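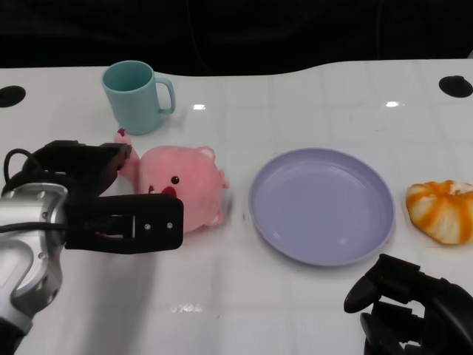

A reader wrote in to ask whether Bodholm is worth paying for when the free version already lets you play the whole map, and the short answer is that it depends on how far into the game you want to get. The free version does open every area. It does not open every ship, and from the fourth area on the ships matter a lot.

Bodholm: Sky Ferry is an arcade flying game for Android from Wolldale, the same small studio that made Himico a couple of years back. I have been playing it on a mid-range phone and an older tablet, and I finished the main route on both. The version tested is 2.3. This review covers the free game, the paid unlock and the tablet layout. It does not cover the iOS port, which is planned for November and which I have not seen.

What it is

You fly a cargo ship up the screen, dodge what comes at you, shoot when you can and try to reach the dock with your crates still on board. Every hit knocks a crate off. Lose all of them and the run ends. Your score is the value of what you deliver, plus a bonus for time.

There are 60 routes, spread over six areas. Most take two or three minutes. The last one in each area is longer and ends with a boss, and the boss fights are the best part of the game. The third one, a big slow airship that drops nets, took me more tries than anything else and I never felt cheated by it.

Between routes you go back to a harbor called Prata, where you repair the ship, buy parts and pick up side jobs. The harbor is a menu with a drawn background. It works fine. The side jobs repeat after a while, and by area five I had stopped reading the text.

Controls

You steer by dragging a thumb anywhere on the screen. The ship moves the same distance your thumb does, so you never have to cover it up. Firing is automatic. There are two buttons, one for the shield and one for the special weapon, and both can be moved and resized in the settings.

On the phone this all feels right. On the tablet the default drag speed is too slow and I had to turn it up to the maximum before I could get across the screen in time. There is a left-handed layout. It flips the buttons but leaves the pause icon where it was, and I hit pause by accident several times.

Controllers are supported over Bluetooth. I tried one pad and it was recognized right away, but the shield was mapped to a stick click and there is no way to change it. I went back to touch.

Graphics and sound

The game looks clean. Enemy shots are bright orange, pickups are green, and the backgrounds stay dull enough that you can tell what is going to hurt you. I would have liked a color-blind option, and there isn't one.

It runs at 30 frames per second by default, with a high setting in the menu. My phone handled the high setting in every area except the storm routes, where it slowed down when the screen got busy. The tablet stuttered on high from the start and I left it on default. If your device is a few years old, do the same. Battery use on default is ordinary for this sort of game. On high the phone got warm and the charge dropped noticeably faster.

The music is one track per area and one for bosses. It is good for an hour. Sound effects are useful because the shield makes a low tone just before it gives out, and I started to depend on that – playing on mute is clearly harder.

Ships and upgrades

You start with the Tug, which is slow and carries five crates. The Skiff comes free at the end of area one. After that, ships cost coins, and the prices go up quickly. The first one worth having is the Longhaul at 500 coins, and if you play normally and repair when you need to, you can afford it by the end of area two.

Parts are bought separately: engine, hull, shield and weapon. My advice is to put everything into the shield first. The weapon upgrades look tempting, but the bosses have fixed patterns and surviving the pattern is what counts. The engine upgrade past level three made the ship harder to handle for me, and you can't undo it without buying the part over again.

There is a level cap of 99 for each ship. I did not get anywhere near it, and I don't think you need to. By the time my Longhaul was at level 20 or so it could do every route I had open.

Free and paid

The free version shows an ad after every second route. They are full-screen video ads, and most can be closed after a few seconds. There are also optional ads that give you a repair or double the coins from a run. I had no ads in the middle of a route.

The paid unlock is a single purchase inside the game. It removes the forced ads, opens the two ships that free players can't buy and adds a second save slot. The optional ads stay in, but you can just collect the reward without watching. There are no energy timers in either version, and you can replay any route as often as you like.

Coins can be bought with real money too. The shop pushes this a little after a failed run, with a pop-up that has to be closed. The pop-up is still there after you pay for the unlock, and it shouldn't be.

As for the reader's question, areas one to three are perfectly playable for free. In area four the free ships start to struggle and you end up replaying old routes for coins. I got through it on the free version on the tablet, and it took me several evenings of repeats. On the phone, with the unlock, the same area took one evening. If you like the first three areas, pay. If you are already bored by then, the rest won't change your mind.

Offline play and saves

The whole game works offline once it has been downloaded, apart from the leaderboard and the ads. I played in airplane mode on a long bus ride with no trouble. Progress is saved on the device and can be sent to the cloud, but only by hand, from a button at the bottom of the settings page. Press it now and then. I moved my save from the phone to the tablet to test it and lost the last two routes because I had forgotten to upload.

Side jobs do not carry over in a cloud save at all. They reset. The game doesn't warn you about this.

Installing it

Get it from the regular store page. There are modified packages of it going around on download sites that claim to have all ships open, and I would leave those alone. The cloud save won't accept a modified game, and you have no idea what else was put in the file. The first download is small, then the game fetches the rest when you start it, so be on Wi-Fi for that part.

It asks for storage permission and nothing else. You can refuse and it still runs, but screenshots from the results page won't save.

Compared with Himico

If you played Himico, the steering will be familiar, and so will some of the enemies. Bodholm is the better game. The routes are shorter, the bosses are fairer, and losing crates one at a time is a lot less frustrating than the one-hit deaths in the older game. Himico had more variety in its weapons, though. Here you get four, and two of them feel nearly the same.

Good: steering, bosses, no energy timers, works offline.

Bad: area four on the free version, manual cloud saves, coin pop-up after paying, fixed controller buttons.

Score: 7 out of 10 for the free version, 8 with the unlock.

Posted 2019-10-13. Version 2.3 tested on a phone and a tablet. The unlock was bought with my own money.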